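Gavard Wrist Marker Bands, Second Series
Product and Safety Notice Page

Product line: Stondari Hand Tracking
Status: On sale, with a field correction in effect
Page last revised: 13 Sep 2026

Overview

The Gavard Wrist Marker Band is a fabric band worn on each wrist during the recording of hand work. White panels printed with square black markers are fixed to the band. Overhead or head-mounted cameras read the markers, and the Stondari software uses them to work out where each wrist is and how it is turned. The resulting record is used to teach tabletop robot arms such as the Urkia bench arm to carry out the same task.

Bands are sold in pairs, left and right. The marker pattern on the left band differs from the pattern on the right band, and the two must not be exchanged. Each pair is supplied with a calibration sheet, a storage sleeve and spare closure strips.

This page also sets out the findings of an inquiry into a fault that affected the second series. Owners of second series bands are asked to read the section titled Field Correction before the bands are used again.

Description of the Fault

The fault was reported by the Bennani test laboratory, which uses the bands to record the sorting and storing of small office goods. During replay of a recorded task, an Urkia bench arm moved its gripper below the permitted height and struck the rim of a plastic storage tray. The arm did not stop at the first contact. It pressed against the tray until the operator used the stop button.

No person was injured. The tray was broken and one finger pad of the gripper was torn. The arm was taken out of service and its recorded motion was compared with the source recording.

The comparison showed that the position of the left wrist had jumped downward during a reach into a compartment. The jump lasted 17 frames. In that time the software had lost a clear reading of the upper markers and had accepted a reading from a panel that had moved on its backing. The error was 50 mm at its greatest, which was enough to carry the gripper into the tray.

Conditions in Which the Fault May Occur

Reaching into an organizer or a deep tray places heavy demands on wrist tracking. The hands are close together, the fingers are hidden by the goods being held, and the wrists turn while the forearms remain nearly still. A marker that is easily read over an open desk may be seen at a steep angle once the hand has entered a compartment.

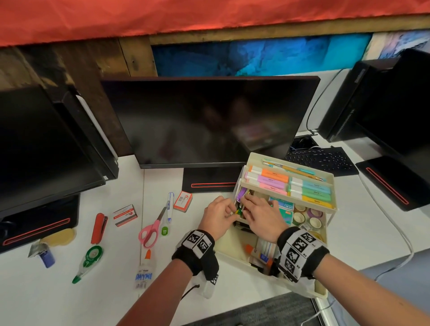

Under these conditions the software relies on a small number of markers for each wrist. If one of them has shifted, there may be too few good readings left to outvote the bad one. The fault is therefore more likely in crowded desk work than in open pick-and-place work, where more of the band usually remains in view.

The laboratory repeated the storage task with sound bands and with bands on which a panel had been loosened on purpose. Sound bands did not produce the jump. Loosened bands produced it in 3 of the recorded sessions, each time while both hands were in the same compartment.

Cause

Two causes were found, and both were needed for the arm to strike the tray.

The first lies in the band. The adhesive on second series panels weakens after repeated cleaning with alcohol wipes. A weakened panel may lift at one corner or slide along the fabric. The movement is small and may not be noticed by the wearer.

The second lies in the software. Earlier releases of Stondari checked whether a marker could be read, but did not check whether its distance from neighboring markers on the same band had changed. A displaced panel was accepted as good. The height limit set for the bench arm was also applied to the start and end points of a motion only – the path between them was not tested.

Gavard accepts that the product manual did not warn against alcohol wipes. The manual has been corrected.

Field Correction

The following steps apply to all second series bands. The series is printed on the inner label, beside the size.

Remove the bands from service and inspect every panel under good light. Press each corner with a fingertip. A panel that lifts, slides or turns has failed, and the band must be replaced.

Bands that pass inspection may be returned to use once the supplied stitching kit has been fitted. The kit holds each panel at all four corners and does not cover any printed area. Do not use household glue or clear tape on the panels. Tape reflects light and can hide the edge of a marker.

Install the current release of Stondari and repeat the calibration with both bands on. Earlier calibration files cannot be carried over.

Review any recording made with second series bands before it is replayed on an arm. The current release includes a review tool that marks sudden changes in wrist position. Marked sections should be removed or recorded again.

Replacement bands and stitching kits are supplied without charge. Proof of purchase is not required.

Safety Instructions for Replay

Recorded motion must be run first with the gripper empty and at reduced speed. The work area must be clear of hands, and one operator must remain within reach of the stop button for the whole of the run.

The height limit must be set to cover the full path. In the current release this is the standard setting, and it should not be turned off. The contact limit on the Urkia bench arm must also be enabled. At the time of the incident it had been switched off to allow firm pressing during an earlier task and had not been restored.

If the arm makes contact with any object outside the planned task, stop the run and keep the log. Do not restart from the point of contact.

Specifications

Band material: black fabric with hook closure
Panels: white, printed, matte finish
Sizes: small, medium, large
Rated life: about 800 hours of wear, with cleaning as instructed
Cleaning: damp cloth and mild soap, air dry
Not suitable for: machine washing, alcohol wipes, solvent cleaners

Ordering and Returns

Third series bands, with stitched panels, are available in all sizes. They use the same marker patterns as the second series and work with the current release of Stondari. First series bands used sewn panels and are not affected by the fault.

Failed bands should be returned in the storage sleeve with the inner label intact. Gavard keeps returned bands for examination, and they cannot be sent back to the owner. Requests for replacement should state the size, the series and whether the left band, the right band or both are needed.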